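Ticket 151 — Intermittent loss of hot water, second-floor kitchenette, Pendlow House
Opened: 5/30/26
Raised by: Dinesh Thomas, Building Services
Contractor: Valleline
Priority: Medium
Status: Closed, with one item carried forward

## Fault as reported

Occupants of the second floor report that the kitchenette hot tap runs warm for a short period and then turns cold. The fault does not occur on every use. It is most often noticed in the morning, when several people use the tap in quick succession. Cold water is unaffected. The washrooms on the same floor are served by a separate supply and have had no complaints.

The kitchenette is fed by a Pelanon under-sink water heater, installed in October as part of the refurbishment. The heater is within its warranty period. Any work that involves opening the sealed casing must be carried out by Valleline, or the warranty will lapse.

## Initial checks (Building Services)

1. Confirmed that the isolator switch above the worktop was on and that the indicator lamp on the heater was lit.
2. Confirmed that the isolating valve on the cold feed was fully open.
3. Ran the tap at full flow. The water was hot at first and turned cold after the stored volume had been drawn.
4. Left the heater for 21 minutes and repeated the test. The water was warm but had not returned to its set temperature.
5. Checked the thermostat dial. It was set to the lowest mark. The dial was moved to the middle mark and the occupants were informed by notice.

The setting had probably been disturbed when cleaning supplies were moved into the cupboard. The ticket was left open pending further reports.

## Update 1

The fault has been reported again. The dial was found at the middle mark, so the setting alone does not account for the problem. Recovery remains slow. Valleline was contacted and asked to attend under the terms of the warranty.

Valleline requested the following before booking an engineer: the serial number of the heater, the position of the dial, and confirmation that no other appliance shares the circuit. The first two were supplied on the same day. The circuit schedule inside the distribution board lists the kitchenette heater on its own way, but the labels pre-date the refurbishment and could not be relied upon. A check of the circuit was therefore arranged with the electrical contractor, Kamath.

## Update 2

Kamath attended and confirmed that the heater is alone on its circuit. The supply voltage at the isolator was normal under load. The terminals in the isolator were tight and showed no sign of overheating. No electrical fault was found upstream of the heater.

The distribution board labels have been replaced and a revised schedule has been placed inside the door.

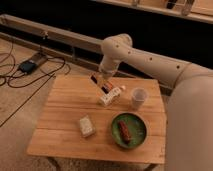 Valleline's engineer attended once Kamath's findings had been sent across. The heater was isolated, drained and opened. Of the two heating elements, one was found to be open circuit, which is consistent with a heater that reaches temperature eventually but cannot recover between uses. The engineer asked for parts and tools to be set down away from the cupboard, and it was agreed that furniture with gaps in its surface should not be used for small fixings. The low wooden table on this floor has a top made of parallel boards, with darker seams between them, and a tray is to be placed on it before any washers or screws are put there. Building Services will keep a suitable tray with the floor's first-aid box.

## Update 3

The replacement element was not carried on the van and was ordered from Pelanon. In the meantime the heater was refilled and returned to service on the remaining element. A notice was fixed to the cupboard door asking occupants to allow time between large draws of hot water — in particular, not to fill the washing-up bowl directly after another user.

One occupant asked whether the kettle could be used to top up the bowl. This was discouraged on safety grounds, and the reply was copied to all occupants of the floor.

## Update 4

Element received and fitted by Valleline. The gasket was renewed at the same time. The following tests were carried out after refilling:

- Heater brought to its set temperature from cold: satisfactory.
- Stored volume drawn off and recovery timed: recovered in 8 minutes.
- Draw-off repeated 6 times over the course of the morning: hot water available on each occasion.
- Casing, gasket and pipe joints inspected for leaks: none found.
- Pressure relief valve operated by hand: opened and reseated correctly.

The thermostat dial was left at the middle mark. A cover has been fitted over it to prevent accidental movement.

## Cause

Failure of one heating element. Valleline found no scale on the failed part and regards it as a manufacturing fault. The low thermostat setting found during the initial checks was a separate matter. It made the symptoms more noticeable but did not cause them.

## Costs

Parts and labour for the heater were covered by the warranty. Kamath's attendance is chargeable to the building maintenance budget, as the inspection concerned the fixed wiring.

## Carried forward

The heaters on the ground and first floors are of the same model and were installed at the same time. Valleline has been asked to test both elements in each heater at the next planned visit. Dinesh Thomas will raise a separate ticket for this work and will record the serial numbers in advance.

Occupants who notice a return of the fault should quote the number of this ticket when contacting Building Services, and should state the time of day and whether the indicator lamp was lit.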